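Buying the arms last: how one cleaning contractor is budgeting for robots

10 May 2020

The operations manager at Flomasico doesn't want her name used, and says so before the kettle has boiled. Contract season. Clients read things. Fair enough.

Flomasico cleans and restocks washrooms and short-stay units across Vistville, and for most of the past year she has been the person in charge of working out whether a two-armed mobile robot belongs in next year's capital plan. She has a spreadsheet, a colour-coded one, and a fairly low tolerance for sales brochures.

"Everyone wants to talk about the arms," she says. "What's the arm do, how much does it lift, how fast. Wrong end of it. I want to know what it costs me when it can't fit through the door."

So the company started in simulation. No hardware bought, none leased. A rendered bathroom with a mirror, a shelf, a toilet, a door that swings, and a simulated robot put in to work at it. The software licence and the contract modelling came to less than a single year of servicing on the machine they'd been quoted, she says, though she won't give either number. 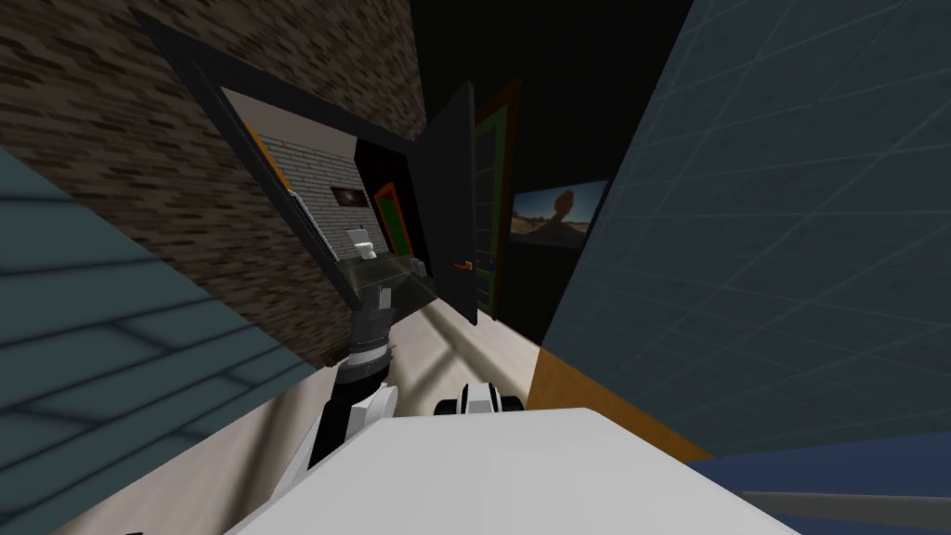
Simulated bathroom, with a gripper just under the glass shelf below the mirror.

The shelf is her favourite subject. We spend far too long on the shelf.

"It's glass, it's dark, it's see-through. And it's mounted right under a mirror. You couldn't design a worse thing for a camera if you tried," she says. "But that's what's in bathrooms! Clients are not going to rip out their shelves for me."

That has a price, and it's the first line she added to the budget that wasn't in any vendor's quote. Sensing upgrades. The base model they were pitched, from a supplier called Skalley, comes with a head camera and nothing at the wrists. She wants wrist cameras on both sides. They're listed as an option, and options, she has learned, are where the money goes.

"The quote had 81 line items. I printed it. Half of it was options and half the options weren't optional."

Which ones?

"Wrist cameras. The spare finger set. The dock, can you believe that, the dock was an option. Where did they think it was going to charge?"

She went back to Skalley and asked for one price with everything needed to run a shift. It took them 3 weeks. The new figure was a good deal higher than the first, and she reckons that was the most useful thing to come out of the whole exercise up to then.

She pulls up more views on the laptop, these ones from down at the gripper, looking out past the fingers. The room goes by at all sorts of angles. Bit hard on the stomach. She's used to it, she says, and scrolls on with her toast in the other hand.

The point of those views, from a buying perspective, is fingers. The simulated ones are plain flat blades, and she had assumed plain flat blades would be what they bought. Now she's not sure. Soap is slippery, bottles are round, and a folded face cloth is neither. Amegashie, the small engineering shop that built the rooms for them, has suggested budgeting for 2 finger sets per arm and swapping by task.

"Then I've got to ask who swaps them. Is that a person? Is that my supervisor, at six in the morning, with an Allen key? Because that's wages. That goes on a different sheet."
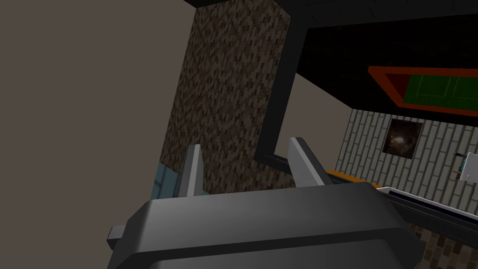

Floor space, doors and the width of everything

Next thing on her list is the building, not the robot. She measures doorways now. Everywhere. Her own dentist's.

A human cleaner turns sideways, she says, holds the door with a hip, reaches round. A wheeled base with a wide body does none of that. Every door in the client portfolio that's narrower than the machine needs is a room where they still send a person, and if they still send a person to that floor anyway then the saving is gone.

"I had a lovely payback figure in the first version. Lovely. Then I took out the rooms it couldn't get into and it was rubbish."

She redid it floor by floor instead of room by room. If the machine can't cover a whole floor, that floor scores zero. Harsh, but her finance people liked it, and it turned a map of the whole city into a short list of newer buildings with wide doors and lifts that work.

Doors that swing are their own headache. The modelled one has a small handle, and small handles are common in the older units. Opening a door, holding it, getting the base through, not clipping the frame. Amegashie priced that piece of development work seperately, and she was glad, because it let her do something she'd recommend to anybody in the same chair: strike it out and see what happens to the total.

What happened?

"Came down enough that I'd rather pay someone to prop the doors. So for the first year we're propping doors. Rubber wedges. Cheapest line in the plan."

She's blunt on the limits of all this. A simulated room doesn't have a wet floor, or hair in the drain, or a guest's toothbrush exactly where it shouldn't be. It doesn't tell her how long a motor lasts. She has put in a contingency for that, a fat one, and has already been asked twice to trim it. No.

What simulation does give her is a way to argue. When a supplier says their gripper will reach under a shelf, she can ask them to supply a model of it and have Amegashie drop it in. Some vendors do. One wouldn't, and came off the list that afternoon.

"I wasn't even cross. If they won't send a file before the sale, what are they going to be like after?"

Tight gaps are the other test. She wanted to see the fingers working close in to big flat surfaces, panels and boards and the like, where there isn't much room to be wrong. Collision repairs are a line she'd never have thought of. Replacing a finger is cheap. Replacing a wrist is not, and going by the Skalley price list the part comes from overseas, and you pay the freight. There is also the client's property. Her insurer wanted a paragraph on that and got four pages.
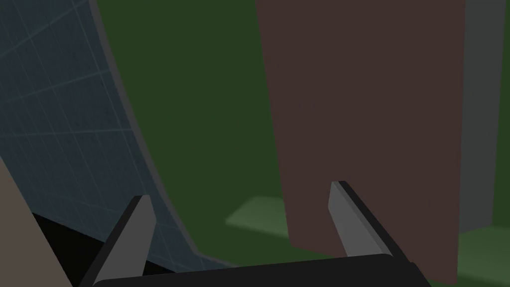
Lease, buy or wait

So which is it? She laughs. Wrong question again, apparently, but she answers it.

Lease for the trial. Buying outright looked cheaper over five years on paper, she says, but the paper assumed that the model you buy this year is one you still want in year five, and she doesn't believe it. The lease costs more a month and she can hand it back. She also pushed for the servicing to be inside the monthly figure. Skalley wanted it outside. They met somewhere in the middle, with call-outs capped and parts extra.

The plan as it stands, subject to sign-off:

One machine to begin with, in one building. A second only if the first does a full floor unattended. Two people trained on it so holidays don't stop it. Delivery pencilled in for August, though she says that with the face of someone who's waited on freight before.

And the staff? It's the bit she's been waiting for me to ask, I think.

"Nobody's hours are paying for this. I wrote that into the plan and I told the crews before I told the board. We can't fill the early shifts as it is." She expects the jobs to shift a bit. More checking, more of the fiddly stuff, less hauling of stock. She has put in a pay step for the trained operators, and that's another line the vendors never mention. Training isn't just the course fee. It's the day off the floor, the cover for that day, and then doing the whole thing again when somebody leaves.

I ask what she'd tell another mid-sized contractor starting from nothing. She thinks, starts to answer, takes a phone call about a broken hand dryer, comes back.

"Do the building survey first. Before you ring anyone. Widths, sills, lifts, power points, where it'll sleep. We did it third and had to redo two months of sums."

Power points?

"The dock needs its own circuit in one of ours. Electrician, permit, patch and paint. It was in nobody's quote."

She'd also keep the modelling budget going after the machine turns up, which was a harder sell upstairs. The view there was that once you've got the real one you can stop paying for the pretend one. Her argument is that each new building is a new set of rooms, and she'd much rather find out about an awkward corner on a screen than with a leased arm jammed in behind a cistern. She got half of what she asked for. She'll ask for the rest in the next round.

There's a folder of renders still to get through, and a call with Amegashie at two about a different shape of fingertip, rounded, a bit grippier. They want to charge for it as a variation. She thinks it's covered under the orignal scope and has the email flagged, ready to go.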